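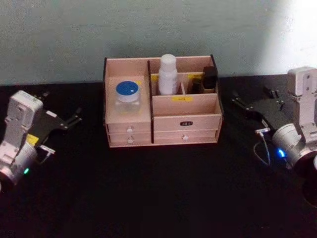 July is apparently when I sort out my desk. I finally gave in and bought one of those wooden organizers with the little drawers, after two years of keeping everything in a shoebox (sorry, shoebox, you were great!).

My friend Andri Kuster wanted me to go for a big 300-piece storage set, but I like having drawers I can just shut on things. The round white knobs won me over too – so cute! Tall stuff goes in the open bays on top, and I've put yellow labels up there so I stop shoving things in any old slot. The jar with the blue lid gets the left side all to itself, and the white bottle is next door where I can grab it.

Sorting took me 90 minutes, mostly because I kept testing old pens. I still have a pile of cables to deal with, and I'm thinking of giving them one of the bottom drawers this weekend.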